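Chaux, argile et patience : reprise de l'enduit de la pièce nord

31 octobre 2011

Suite du billet sur les enduits intérieurs. Le mur nord est un moellon hourdé à la terre, 59 cm d'épaisseur, recouvert dans les années soixante-dix d'un mortier de ciment au dosage inconnu. J'ai déposé le ciment au burin, à la main, sur toute la hauteur. Le perforateur ébranlait les joints, je l'ai rangé au bout d'une heure.

Humidité relative relevée dans la pièce avant dépose : 84 %, fenêtre fermée, sans chauffage. Je n'en tire pas de conclusion, une mesure isolée ne vaut rien. L'hygromètre reste en place et je referai un relevé en novembre, même heure, même emplacement, à mi-hauteur du refend.

Composition retenue pour le corps d'enduit, en volumes : une part de chaux aérienne CL90, deux parts et demie de sable 0/4 lavé. Pas d'adjuvant. Irfan Pirzada m'avait conseillé une chaux hydraulique NHL 2 pour gagner sur les délais. Sur un support terre je préfère rester en aérien, quitte à attendre. Le gobetis est plus gras, projeté à la truelle sur un support humidifié la veille puis de nouveau une heure avant.

Épaisseur du corps : 15 mm en une passe, 20 dans les creux, rebouchés auparavant avec des éclats de pierre. Serrage à la taloche bois quand le doigt marque sans coller. J'ai eu du faïençage sur la partie basse, près de la prise. Trop d'eau dans la troisième gâchée, je pense. Resserré le lendemain, les fissures fines se sont refermées, sauf une, verticale, que je surveille.

Côté budget, 1 198 euros à ce jour pour la pièce, sable livré et location de l'échafaudage comprises. Le devis de l'entreprise Kurkico, en plâtre projeté, montait à 1 755 euros hors dépose. La comparaison est bancale, mes heures ne sont pas comptées.

La finition attendra le printemps. J'hésite entre un badigeon à la chaux, deux couches croisées, et un enduit fin à l'argile. Menaka Akanda a fait le second choix chez elle et signale un farinage au niveau des interrupteurs. Si quelqu'un a un retour sur l'ajout de caséine dans la dernière couche, je suis preneur du dosage.

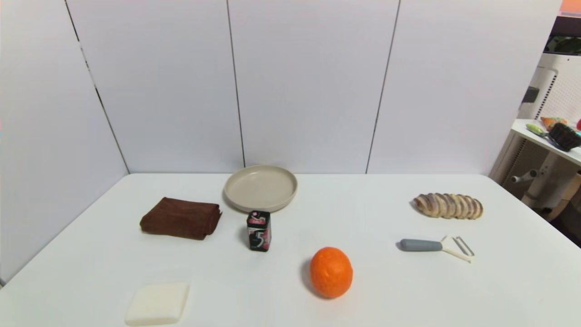 Table blanche, assiette gris-beige et tissu brun plié.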